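3 May 2024
By the author of the Gilell stories

The Trial Month

The kit came in 2 boxes, and the second box was heavier than my desk. On the label it said Fudness Table Service, trial version, return in 100 days. I signed the paper and the driver was gone before I could ask him which side was up.

In that time I was working at Atness, a company that rents tools to small hotels and cafes. My job was to try new products and write one page about each of them. If my page was good, Atness bought. If my page was bad, the boxes went back. I had written pages about coffee grinders, about a folding cart, about a lamp that was supposed to calm the guests. I had never written about an arm.

The manual had 355 pages and I read them all in February, mostly in the evening, with a dictionary. It was a polite manual. It said "please allow the arm to finish its thought." I liked this sentence so much that I copied it on a paper and put it over my bed.

The price was 2638 for the basic set, and my boss at Atness wrote this number on the board and drew a line under it. "For this money," she said, "it must carry a cup better than my nephew."

So we carried cups. I mean, the arm carried and I sat. The engineers from Nakpan, who made the software, lent us a place in their workshop, and every morning I put things on the table and wrote down what happened to them. The first week I wrote "dropped" so many times that I began to write only the letter D. The second week there were pages without a D. I remember the first one because I showed it to the woman who cleaned the building, and she shook my hand.

My mother called on Sundays from Gilell and asked what I did all day. I told her I was watching a machine learn to set a table. She was quiet, then she asked who was teaching it.

"Some people in the next room," I said.

"Did they ever set a table?"

I did not know. I asked them the next morning, and it was a strange question for them. One said he ate from the pan. Another said that at his home the plates were always already there. I wrote this in my notebook, on the page for product weaknesses, and later I crossed it out, and later I wrote it again.

My mother set the table for nine people when I was small. She did it without looking, talking all the time, and she always moved one cup a little after everything was ready. My father's cup. He had a bad shoulder and could not reach far. I never thought about it until I sat in that workshop with my notebook and saw how the arm put every cup at the same place, to the millimeter, for everybody.

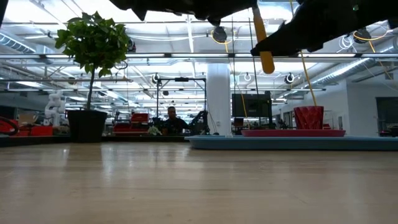

The red cup on its plate, with the little tree I liked to keep on the table.

On the last day of the trial my boss came to see it. She put her coat on a chair and stood with her arms crossed. The fingers came down, closed, lifted and let go. The cup stood exactly in the middle of the plate. She looked at it for a long time.

"It is better than my nephew," she said.

Then she reached over and moved the cup a little to the left. She is left-handed. I don't think she noticed that she did it.

I wrote my page that night. I wrote that the Fudness was strong, quiet and easy to clean, that the manual was too long, and that the grip was safe for glass after the second week. Under weaknesses I wrote: it does not know who is going to sit there. I recommended to buy.

Atness bought four sets. Nakpan sent me a letter to ask what I meant with the sentence about sitting, and if I could describe it as a list of steps. I started the list three times. Then I called my mother and asked her how she knew where to put the cup, and she said, "What cup?"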